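Birdie Dunleavy
29 March 2023

Okay friends, several of you have been asking me how the trial with the Niseck hand is going, and I keep promising a proper answer and then getting swallowed by returns. So make yourself a cup of something, because I have the evening free and I'm going to be long about it.

For anyone new: I run the parcel side of a small mail-order business in Clornville. We sell yarn, notions and an embarrassing number of buttons. Afia Fiadzo handles the stock and I handle everything from the shelf to the door, and we've been trying out a robot hand and arm on one packing station.

The hand is called the Niseck and it's sold by Negash as part of a rental package. You pay by the month, they bring the arm, the hand and the software, and they set it up for you. We took the 11-week trial, and we're far enough in now that I have opinions.

Setup first. The installer was lovely and very patient with me. The arm was bolted down and moving by lunchtime, and then teaching it where our things live took the rest of the day and a good part of the next morning. The brochure says "same-day start," which I suppose is true if you're happy to start with nothing in the crate!

What we asked it to do is pretty humble. Take a filled parcel bag, lay it down with the waybill facing up so it can be scanned, then move it along to the outgoing side. That's the whole job. I've done it myself so many thousands of times that I could do it asleep, and toward the end of August I more or less do.

Parcel bags are mean little things for a machine, by the way. A box stays a box. A bag full of yarn slumps one way, a bag with a single card of buttons in it is basically an envelope, and the shiny plastic throws light all over the place.

The suction gripper we tried last year (the Indus, if you remember that saga) was quick as anything on flat bags and hopeless on lumpy ones. It would get a beautiful grip on a wrinkle and then let go halfway across. I was picking sock yarn off the floor all week and I was not gracious about it.

So the reason I wanted fingers was the lumpy bags. And on those, I'm very happy to say, the Niseck is good. It curls in under the soft part and sort of gathers the bag up, the way you'd lift a sleeping cat, and I've grown quite fond of watching it.

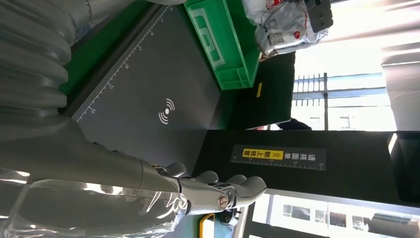 The Niseck hand at our parcel station, with the mat and the green crate beyond it.

A few people wanted to know about the plastic cover on the arm. It's clear, it wraps right around, and I'm in favor of it, given how much lint drifts around a yarn business. My one grumble is that changing it is a fiddly job and you do want a second pair of hands. Ask for spares when you sign. We didn't, and we waited for them.

The ruler along the edge of the mat gets more use than I expected. Afia checks bag sizes against it when she's settling which ones go to the machine and which come to me, and I've measured two hems on it. Please don't tell Negash.

Now for numbers, because Afia kept a tally on her best day of patience. We gave it 36 mixed bags, straight off the real orders, no tidying them up beforehand. It placed 33 of them waybill up and square enough to scan the first time. The others were all very thin ones, and all of them slid when it tried to get a fingertip under the edge.

Thin bags are the weak spot, then, and I'd want you to know that before you spend any money. If most of what you send out is flat (stickers, prints, that kind of thing), I think you'd be frustrated, and I'd point you back toward suction even after everything I've said about it.

Speed! It's slower than I am. It's a bit slower than Afia too, and she stops to read the addresses and wonder about people. What it does do is carry on at the same pace through the afternoon while I'm on the phone with the courier, and on a heavy day that evens things out more than I'd have guessed.

Noise is fine. There's a soft whir when it turns and a little tick when the fingers close. I can hear the radio over it, and that was my personal test.

Support has been mostly good, with one sour patch. We had a software update that made it lose track of where the crate was, and it took 4 days and a lot of emails before someone sorted it out. The person who finally called was kind and knew exactly what to change. I just wish we'd been put through to that person at the beginning.

The screen you use to teach it is plain and sensible. You move the arm by hand to where you want it, press save, and give the step a name. I named mine things like "over we go" and now the error messages say OVER WE GO FAILED, so maybe think yours through a little more than I did.

One thing I'd ask Negash to fix: the pause button on the screen is in a different spot on every page. There's a proper stop button on the station and it works as it should, but for an ordinary "hang on a minute" pause I'm always hunting around with my thumb.

Also, the monthly price doesn't include the station itself, only the arm, hand and software. It's on the second page of the quote in perfectly readable type, so shame on me, but I missed it, and I'd hate for you to miss it too.

Would I keep it? Afia says yes. I'm leaning yes, if they'll let us go month to month through the summer and if the thin bags get better with the next fingertip pads, which they've said they'll send us to try. I've asked for both in writing.

If you're thinking of a trial yourself, save up a crate of your most annoying parcels before the installer comes and make them teach it on those. We used nice ones on the first day and had to redo half of it.

Happy to answer questions, though I'll be slow until the spring sale orders are out. And to the person who asked whether it can wind yarn: I've sent that one on to Negash, and I'd like to know too.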